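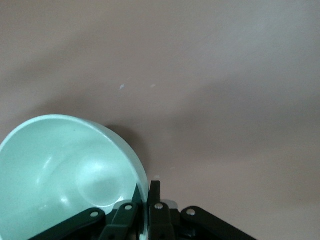

What is a family told when a child goes into intensive care?
Usually the truth, in small pieces, by several people, at a time when hardly any of it will be remembered.

Chapter 7
Talking to Families on the Children's Ward

Most training in talking to parents assumes a quiet room, two chairs and a box of tissues. The tissues can generally be found. The quiet room is being used to store a mattress, so the talk takes place by the lifts, with someone's dinner going past on a trolley.

Rhun Kemeys, a ward sister for most of his working life, kept notebooks of what parents said back to him an hour after each talk. He filled them for nearly 1,000 families. The doctor's name was often gone, and so was the name of the drug. What stayed was whether the doctor sat down, and any word that sounded like dying, even when the word was "dialysis".

This chapter follows two children, whom we shall call Derus and Alano. Derus is four and has had surgery on a tumour near his kidney. His mother wants every blood result and writes them on the back of her hand. Alano is eleven, has leukaemia, and would like the adults to stop going into the corridor to talk about him - he can hear them perfectly well from bed.

We begin with the first conversation: who should be in it, how long it should last, and what to do when a grandparent asks the question the parents have been avoiding. We then turn to explaining tubes and wires to a small child. The Humphreys method, which uses a doll, is set out in full, along with the complaints of those who have tried it on a boy who hates dolls.

Students often ask for a list of safe phrases. There is one at the back of the book, and it gets shorter with each edition. Before reading on, write down how you would tell Derus's mother that the scan has been put off until July. Keep the page, as you will need it again for the exercise on bad news.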